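Qaisi hand-held gripper, second review after the pin failure

Score: 2 out of 5

I bought the Qaisi in October to replace a Nudura that had worn out. It cost 1,498 with the spare pads and the carry case, and I paid for it myself. My first review was positive and I said I would update it once the tool had done some proper work. It has now done 2,619 grasps by the counter, and at that point one of the fingers came apart.

We use it for teaching pick and place on household goods. Most of the work is light: boxes, bags, clothes, the odd kitchen item. None of it comes near the weight limit in the manual. Qaisi says the finger joints should be checked at 3,000 grasps, so we were still inside the first service period when it failed.

It happened on a Wednesday, shortly after lunch. Bilal Abu Hammour was lifting an empty carton when he heard a click and the tip of one finger swung outwards. The carton dropped and the pivot pin went under a shelf. No one was hurt, but his thumb was close to the linkage and there is no guard on that side. If he had been holding something with glass in it I would be writing a different review. 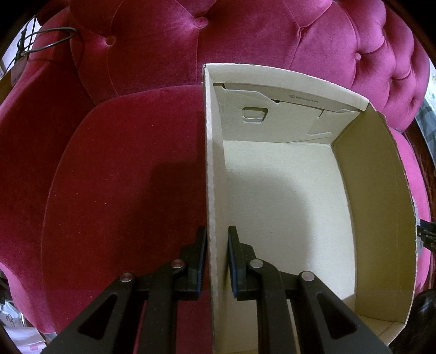 Pin retention is the weak point of this design. Each pin is held by a small clip at the back, and the clip can work its way along the groove when the finger is loaded from the side. Straight pulls don't seem to bother it. A cardboard box is worse than you would expect, as the usual way to take it is by one wall, with a pad on the inside and a pad on the outside, and any tilt then goes through the fingertips as a twist. The round metal pins at the joints are easy enough to see from the front, but the clips are not, so a quick look before starting tells you very little.

I wrote to Qaisi and had a reply from Impi Ojala in their support team the next day. She was polite and sent a new finger without arguing. She also said the clip had been changed on later units. I asked whether owners of the earlier ones had been told and did not get a clear answer. In my view they should have been.

The rest of the tool is decent. The pads grip well on card and fabric and haven't peeled. The trigger is comfortable for a full morning. The case is poor and the zip has already gone.

We now take the fingers off and check every clip before each session, which adds time. I have put a drop of thread lock on ours, though Qaisi does not recommend it. Uvilis sell a similar gripper with screwed pins, the Hotell, and I have asked to borrow one. Until the clip is sorted on all units I wouldn't buy the Qaisi again, and if you have an early one, check the clips before you next use it.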